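Tortitas a las cinco de la mañana

Skullholm, enero. Noche cerrada y viento de lado. En la cocina del refugio ya hay alguien batiendo huevos. Es Nigel Bellamy, 60 años, delantal atado por delante, radio bajita. El primer turno del puerto entra a las seis y quiere comer antes. Tortitas, siempre tortitas. Lleva así tres inviernos y no piensa cambiar la carta.

La isla tiene 1.396 habitantes según el cartel del muelle. El cartel es viejo. En la panadería me dicen que menos, en el bar que más, contando a los de temporada. Da igual. Lo que importa es que en enero el ferry de Brastasau viene cuando puede, y todo lo que se desayuna depende de ese barco: harina, mantequilla, naranjas si hay suerte.

Yo venía a escribir sobre el ferry. Acabé escribiendo sobre el desayuno.

Bellamy no habla mucho mientras trabaja. Masa reposada desde la noche anterior, en la ventana, que hace de nevera. Sartén de hierro, una sola, la buena. La otra se la prestó a un vecino y no ha vuelto. «La primera sale siempre mal y me la como yo», dice. Y se la come, de pie, doblada en cuatro.

A las cinco y media entra la gente. Botas, vaho, pocas palabras. Se sientan donde siempre. Un hombre mayor pide café y me mira la libreta con desconfianza, luego me pregunta si soy de Hacienda. Los del hielo, los de las redes, dos chicas de la lonja que se reparten un plato y discuten de un alquiler. Sube el ruido de golpe. Veinte minutos despues se han ido todos y queda el olor a mantequilla.

El otro desayuno de la isla está cuesta arriba, en Khokhar, una casa verde con cuatro mesas. Lo lleva Buppha Kamolrat. Llegó para una temporada de verano, se quedó. Su versión es más fina, con leche de coco y un punto de sal, y la sirve con lo que llegue en el barco. El día que estuve, mermelada de ruibarbo. Densa, ácida, buenísima. Repetí y no me arrepiento.

«Aquí la gente decía que el coco era para el champú», cuenta Kamolrat. Ahora le reservan mesa. Entre ella y Bellamy hay una rivalidad de la que todos hablan y que ellos dos desmienten, cada uno por su lado y casi con las mismas palabras. Se intercambian harina cuando falta. También sirope, aunque Bellamy asegura que el bote que le devolvieron en Navidad venía por la mitad.

Del sirope habría para otro artículo. El de la isla lo cuece una cooperativa, Zivska, en un cobertizo detrás de la escuela, con remolacha y piel de naranja. Unas 3.000 botellas al año. Oscuro, algo amargo, no le gusta a todo el mundo. A mí el primer día no. El tercero me llevé dos botellas en la mochila, envueltas en calcetines, y una se abrió en el ferry. El jersey sigue pegajoso.

Precios: el plato en el refugio cuesta poco y se paga en metálico, en una lata. En Khokhar algo más, con té incluido. Conviene avisar la víspera, sobre todo si se va en grupo. Sin cobertura en media isla, asi que se avisa en persona o dejando una nota en la puerta.

Última mañana. Sin barco hasta mediodía, dicen. Bellamy friega, la radio da el parte de mar. Pregunto por la receta y me apunta en un papel: harina, huevos, leche, paciencia. Sin cantidades. Le pido las cantidades. Se ríe y sigue fregando.

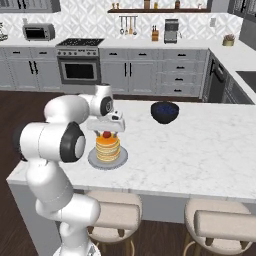
Tortitas apiladas con sirope o glaseado y una fresa encima.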